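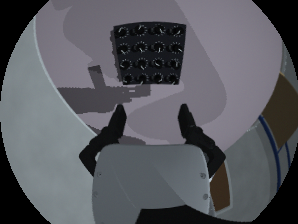 OK, tick people, I have results and I am very excited, so this is going to be a thread. Pull up a chair!

Background for anyone new: I work on wildlife and livestock parasites, mostly ticks and the things ticks carry. Since last August our little group has been checking roe deer and sheep in the hills above Trusberg for Anaplasma phagocytophilum. That's the bacterium behind tick-borne fever in sheep.

Farmers up there have been telling us for years that their lambs get "the droops" a couple of weeks after turnout. High temperature, off their milk, standing apart from the flock. Some recover by themselves, some go on to get joint infections. It sounded like tick-borne fever to me from the first phone call, but it had never been properly looked for in that valley.

So we looked! 1339 ticks, nearly all Ixodes ricinus, nearly all collected by dragging a white flannel blanket over wet bracken. If you've never done a blanket drag, it's the slowest walk of your life and I love it. You go ten paces, flip, pick, tube, repeat.

Vivek Saxena did most of the picking because he has the best eyes on the team. He can spot a nymph on a blanket from standing height. I need to be on my knees with a headlamp, and even then I bring home poppy seeds from my sandwich.

Result number one: 43 of those ticks were positive by PCR. That's a bit over 3 percent, which is well within what people find elsewhere in Europe. So the bacterium is there, it's established, and the farmers were right. I got to phone three of them with that news and it made my whole week.

Result number two is the one I keep grinning about. The positives are bunched up. Most came from the strip of scrub between the top pasture at Zurngate and the forest edge, right where the deer come down in the evening. The open grazing lower down gave us plenty of ticks and hardly any positives.

Géza Gál, who has kept sheep on that slope since before I was born, drew me the same strip on the back of a feed receipt in our first week. I've scanned the receipt. It's going in my talk.

Now the blood samples. Oda Åberg ran the sheep side and took blood from 30 lambs across 5 farms, all of them sampled while running a fever. We found the bacterium in more than half. Please don't read that as "half of all lambs are infected"! These were sick animals picked because they were sick. It tells you what's behind a lot of the fevers, and that's all it tells you.

A few questions I've already had in my inbox, so let me do them here.

"Can people catch it?" Yes, the same species can cause disease in people, though several strains are around and they don't all behave alike. Human cases in Europe are reported pretty rarely. If you've had a tick bite and then get a fever, chills and a bad headache, see your doctor and mention the tick.

"Should I keep my lambs off the top pasture?" Talk to your own vet first, please, as every farm is different. Lambs that meet ticks very young often cope better than older animals brought in from tick-free ground, so moving everybody around can backfire. Bought-in ewes in late pregnancy are the ones I'd worry about most, as they can abort.

"Are the deer to blame?" Oh, I have feelings about this one. Deer feed a huge number of adult ticks, and roe deer do carry the bacterium, but the strains in roe deer are often a different type from the ones that make sheep ill. We don't know yet which type we've got in our scrub strip. So leave the deer alone for now, they haven't been charged with anything.

Sorting out the strains is the next job, and Ernő Szalai has already started on the sequencing. The first six looked clean, and he sent me the traces at midnight with eleven exclamation marks. This is why I like working with him.

We'd also love ticks from the Wosen side of the ridge, where we have zero samples. If you graze sheep or walk dogs over there, save them for us! Small tube or a zip bag, a blade of fresh grass in with it, date and place on the label, into the fridge. Pull them off with fine tweezers, close to the skin, straight up. No butter, no matches, no nail polish.

The write-up is in draft and the farmers get to see it before anyone else does. I'll post a link once it's out. Until then I'm happy to talk ticks with anybody, at any length, at parties, in elevators, wherever.

Blanket drags start again when the bracken's up. Vivek has bought a new blanket. It's enormous.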